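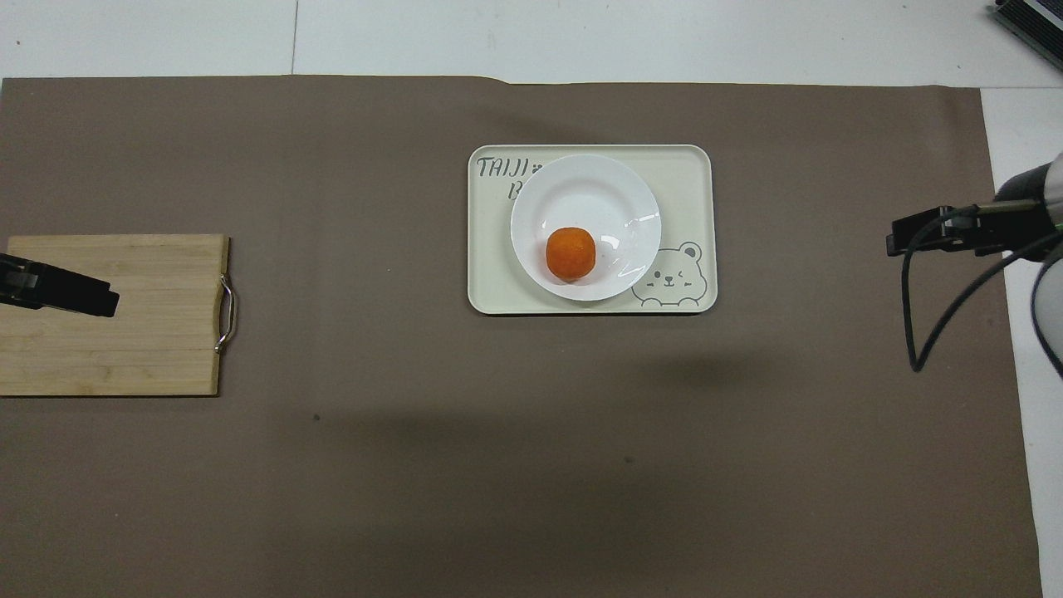 Senad Hoxha has been setting trays for a living for most of his working life, and he is the first to tell you he was dreading the robots. "I thought, well, that's me done," he says, laughing. "I went home and told my wife to start looking at the job pages with me. Then I spent a week trying to get one of them to put an orange in a bowl and I stopped worrying!"

We are in the tray kitchen at Trundico, which makes up breakfasts and light lunches for care homes and a couple of small clinics. On a full morning 407 trays leave the building. There are 19 people on the early shift, and since September they have shared the work with 2 pairs of robot arms, bought from a firm called Grornmont and run on software named Trandis. Everyone here calls the whole lot "the arms".

Radomir Dimitriou looks after them. He came from the packing side of the business, not from engineering, and I can't think of a better person for the job. He talks about grippers the way some people talk about their dogs.

"Fruit is brilliant to learn on," he says. "An orange rolls, it's never quite the same size twice, and the bowl is shiny, so the light comes back at the camera from all over the place. You do it yourself without a thought. Teaching it to a machine, you find out how much you were doing."

He shows me how a new job begins. One of the crew lays out a tray by hand, with the bowl where it ought to sit and the fruit in it, and the arms are moved through the task slowly from either side. The crew member does the moving. Radomir stands back and keeps the notes. It was Senad who pointed out that the bowl should go a little left of centre, to leave space for a cup on the right, where most residents reach for it.

"I wouldn't have known that in a hundred years," says Radomir. "I'd have put it bang in the middle and been very pleased with myself."

This is the part that got me excited, I have to say. I have been round plenty of workplaces where the new kit turns up in a crate and the staff get a morning's training and a laminated sheet. At Trundico the people who know the trays are the ones showing the arms what a good tray looks like, and they are paid a higher rate for the hours they spend doing it. Senad does 3 mornings a week on the arms and the rest on the line.

So what has changed? The early start, for one thing. The plain fruit trays used to be made up before the main shift came in, and that meant somebody in the building at a truly horrible hour. The arms now do a share of those once the first crew is in, while the people get on with the soft diets and the allergy trays. Those stay with human hands, and Senad is firm about it. "If it's got somebody's name and a warning on it, I want to have held it myself."

There has been less bending and reaching too. He used to finish with an aching shoulder and now, he tells me, he mostly doesn't.

It hasn't all been smooth. The arms are slow, slower than Senad by a long way, and they stop when they aren't sure, so somebody has to go over and sort them out. The cables were a nuisance in the early weeks and had to be tied up differently after a sleeve got caught. Some of the crew miss the chat. With the old layout you stood opposite a colleague all morning, and at the end station you now stand opposite a machine. "It doesn't have any views on the football," says Senad. The shift asked for that station to be swapped round every hour, and it was.

There were harder conversations as well. Two people were close to retiring when the arms arrived, and their places haven't been filled in the same way. One went to a new driver's job and the other to a second person on Radomir's side, a post that went to a woman from the washing-up area. Nobody was let go. Radomir doesn't pretend that settles it for good, and when I ask what happens if the arms get quick, he takes a while to answer.

"Then we'd take on more homes, I hope. That's what we've been told and I believe it. But I've said to the crew, ask every time. Keep asking."

Next on the list is bread. Trundico buys its rolls from the Kovačević bakery down the road, and Radomir would love to have one arm steady a roll on the board while the other does the cutting. Senad thinks he's dreaming. They have been arguing about it for weeks, very happily as far as I can tell, and they were still at it – crusts, crumbs, which way the knife should go – when I went to find my coat.

14 shares | 6 comments

Contact us | Copyright 2025 | Back to top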